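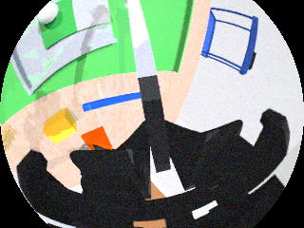 Re: wrist view in the sim cell, gripper mask

Jamie Ashworth wrote:
> Pulled the Lernus config in May and the wrist view still
> disagrees with the cell. Is the mask wrong or the mount?
> Also, do you want the grain left on?

The mount. The mask only blacks out the corners outside the lens circle and hasn't changed since Villolura. Someone edited the camera offset in the mount file and left the gripper mesh on the old one, so check both against the same parent link before you touch anything else.

Order I use:

Load the cell with the arm parked and the gripper open. Set the render to 600 x 600 and the exposure to 9. Step 100 ticks so the contacts settle, then save one still. Compare the outline of the fingers with the reference from the Pearce cell - outline only, ignore the shading. If it is off, correct the pitch first and the offset second.

Leave the grain on. Itier trained with it and the checkpoints get worse without it.

Restart the renderer after each edit. It caches the mount for 30 seconds.

Alfie Mellor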